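Search tickets Search

Ticket 2019-B: Gripper finger wear and quote for second arm, kitchen cell

Status: Waiting on purchasing
Queue: Equipment and budget
Site: Prinden, ground floor
Opened: 2024-04-11

Original request

We need a decision on the kitchen cell before the spring order closes. The cell has one arm and one gripper. The finger pads on that gripper have worn through twice since December, both times during appliance door work. We have been paying for pads out of the consumables line, which was never sized for it. I would like to know if we should keep buying pads, move to a different finger set, or put the money toward the second arm that was already penciled in for next year.

Figures as they stand today:

Pad set, Kadelis, per pair: $100
Hooked finger set, Ivell, per pair: $733
Left in the consumables line for this cell: $2,019
Pad sets used since December: 6

The second arm is on a separate quote and does not come out of consumables.

Reply 1, equipment desk

Before we price anything, please tell us which tasks wear the pads. If it is one task, a new finger set may be the wrong purchase and a change to the grasp may do. Please also say if the arm is faulting or if the only problem is wear. A fault would go to service under the existing contract and would not touch your budget.

Reply 2, requester

No faults on the arm. The log is clean apart from two force limit stops, and both of those were on the toaster oven door. The drawer and the bowl and plate work do not seem to mark the pads at all. I went through the task sheets and every pad change was logged within a few days of an oven block.

The oven door is hinged so that it swings out to the side in our setup, with the long handle running up and down. The operators used to pinch the handle in the middle. That works for the first part of the pull, and then the handle turns inside the grip as the door comes around. We think that is what takes the surface off the pads. For the last block we changed to hooking the fingers at the top end of the handle and letting the handle turn freely.
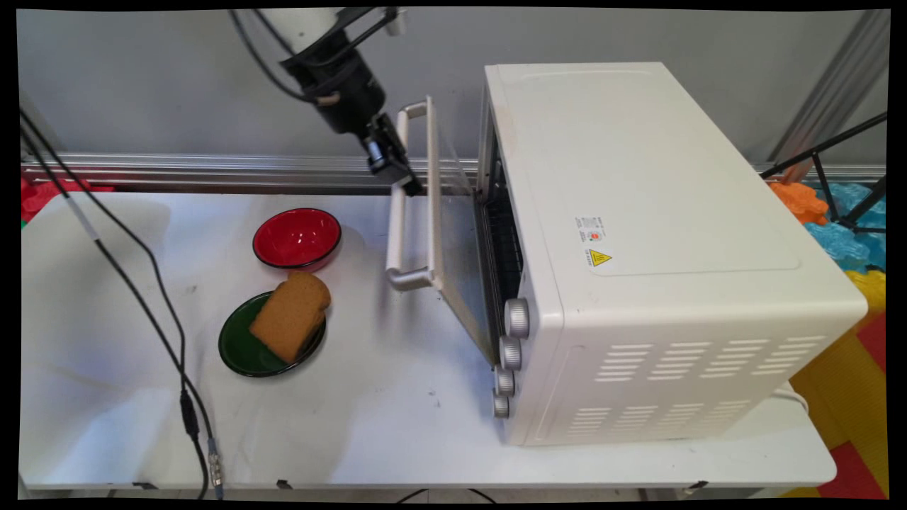

Reading time: 4 min

The grasp shown is the one we want to keep. With the fingers hooked at the upper end, the wrist stays up and the door can be drawn open without closing hard on the tube. The bread on the plate belongs to the same task, which is open the door, move the bread to the rack, close the door. Only the door steps are in question for this ticket.

What I can't tell you yet is how long a pad set lasts with the new grasp. We have one block on it. I would not want to cancel the finger set on the strength of one block.

Reply 3, equipment desk

Thank you, that helps. Some points on cost.

The Ivell hooked set is $733 a pair, and it is not covered by the service contract. If it is fitted, the tool offset has to be set again and every saved pose for the cell has to be checked. Please put operator time for that into your plan. On the Šťastný cell it took most of two days, and nobody had budgeted for it, so it came out of their collection time.

The hooked set is also poor at flat objects. Plates and sliced bread are both in your task, so you would need to try those before committing. Ivell will lend a set for a trial, but they want it back in its original packing and they charge for marks.

For comparison, $733 buys seven pairs of the Kadelis pads with a little over.

Reply 4, requester

Understood about the flat objects. I had not thought about the bread. If we have to swap fingers in the middle of a task, the hooked set is no use to us.

Two other items while this is open, since they may end up on the same order:

1. Cable guides. The cables along the arm are looped with slack so the wrist can reach the oven door. I would like a price on proper guides for both this arm and the second one. If they have to be ordered with the arm, please add them to that quote.

2. Table space. The oven takes up the right half of the table. If the second arm goes on the same table, we either need a wider top or a smaller appliance. The quote I have assumes the current table and I don't think that is right.

Reply 5, equipment desk

Cable guides can be bought at any time. They do not have to go with the arm, but shipping is charged per order, so it is cheaper to put them together. I have asked for a price on two sets.

On the table, you are correct that the quote assumes the present top. The supplier was sent last year's layout, from before the oven was added. I have asked them to quote again with a wider top and the extra length of rail to go behind it. Please send me the following:

Width of the space available, wall to walkway
Full swing of the oven door, measured from the hinge side
Where you want the second base
Any appliance you expect to add in the next twelve months

The last one matters. Two cells have now bought a table, added an appliance, and bought another table.

Reply 6, requester

Measurements are attached to the ticket. The second base should go on the left, away from the oven, so the door can open fully without the arms meeting. The floor to the right of the table is in use for the foam mats and blocks, and I would rather not lose it.

No more appliances are planned. There was talk of a rice cooker, but that went to the other room.

Current plan

Do not buy the hooked finger set in this order. Keep the present gripper and the top-of-handle grasp. Buy three pairs of Kadelis pads now, $300, which leaves $1,719 in the line. Log the date and the task at each pad change, and log oven blocks separately from everything else.

If the pads still wear through at the old rate after the next four oven blocks, ask Ivell for the loan set and try it on the plate and the bread before the door.

Second arm, wider top, rail and two sets of cable guides to be quoted together. Requester to check the new drawing against the measurements before it goes to purchasing.

Open items

Revised quote for arm and table: with supplier
Price for cable guides: with supplier
Pad order: approved, not yet placed
Update task sheet with new grasp: requester

Last note, equipment desk

Pad order is held until the cost code is corrected. The form was sent with the code for the old cell. Please resubmit with the Prinden code and I will release it the same day.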